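Tredthorpe and Lisarden Bypass Liaison Group
Minutes of the meeting held on 12/08/2024 in the Lisarden Library annexe

In the chair: Senan Rafferty
Apologies: the county highways officer, for the third time running.

1. Minutes of the last meeting
Agreed, once "the diversion is a disgrace" had been amended to "the diversion was discussed".

2. Progress on the bypass
Cllr Ó Ceallaigh reported that the river bridge now reaches both banks, which was warmly received. Surfacing on the Tredthorpe side is finished except for the last 200 metres, where a water main has been found that is on no map. The water company has been asked whose it is and has promised to look into it.
The contractor, Valix, still expects to open the road in the autumn. Asked which autumn, its representative said he would take the question back to the office.

3. Diversion through Mill Lane
A resident's traffic survey recorded 1493 vehicles in one day, on a road signed as unsuitable for anything wider than a horsebox. Valix disputed the figure on the grounds that it included tractors. The meeting felt that tractors were vehicles.
Action: Valix to put back the missing sign at the church end.

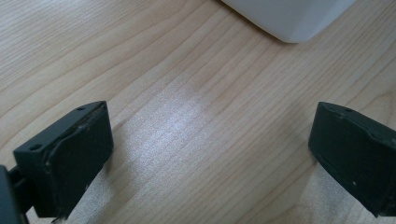

Page 2

4. Opening ceremony
A budget of £125 has been set aside for the ribbon, scissors and refreshments. There was a long discussion of whether the ribbon should be cut from the Tredthorpe end or the Lisarden end. Cutting it in the middle was proposed, until it was pointed out that the middle is the bridge and there is nowhere to park.
Deferred – again.

5. Name of the road
The chair has received 9 suggestions, two of them printable. Both to go to the county.

6. Any other business
Mrs Ó Ceallaigh asked if the cycle path would join up with anything. Valix confirmed that it joins up with the verge.
The hall clock was noted to be slow.

7. Next meeting
To be fixed when the highways officer can say which dates he is unable to attend.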